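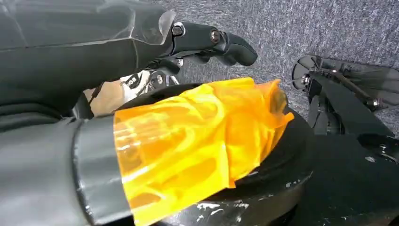 Page last updated: July 17, 2024

Notes from the Allotment Path

Well, the beans have gone mad. I went away for seven days and came back to find them over the top of the poles and halfway into the neighbor's raspberries, so if you walk down the Venham side this week and get slapped in the face by something green, that's me, sorry. Please pick whatever you can reach. I mean it! There's only so much a person can do with runner beans, and I have already filled the freezer drawer that used to hold the ice cream.

A few of you asked how the water is holding up. The big tank by the gate was down to 88 inches on Monday morning and 87 by that evening, so the hose ban is doing its job (and yes, I know the gauge sticks a little, I gave it a tap both times). Cans only until we get a proper night of rain, please, and go for the roots, early or late. My squash sulk all afternoon with their leaves hanging down and then perk right up after supper, so don't panic if yours do the same.

Tomatoes are slow. Mine are the Ziółkowski ones from the seed swap, the big ribbed pink kind, and so far I have a lot of leaf and a handful of hard green lumps. I've been pinching out the side shoots and feeding them every Sunday. Two plots over they're already eating cherry tomatoes off the vine, and I'm trying to be a grown-up about it.

The spring plant sale money has finally been added up and we made 357 dollars, which is our best yet by a mile. Most of it is going on wood chips for the lower path, the bit that turns into soup every fall. We're getting them from Brorkeo again - they delivered right to the gate last time and didn't block the road. If you have a wheelbarrow with a working wheel, leave it by the shed with your plot number on it and it'll come back to you, possibly cleaner.

Slugs: I have tried beer, eggshells, copper tape and going out at night with a flashlight. The flashlight wins. It's a bit grim, but I saved a whole row of lettuce that way and I got to see a hedge full of moths, so I'm calling it a nice evening out.

One more thing before I go and deal with the beans. The potato called Stastatholm that some of us put in this year is ready to lift when the tops flop over, and mine flopped while I was gone. Small, yellow, very good with butter. I'm keeping a few back for seed and will put them in the box in the shed, first come, first served.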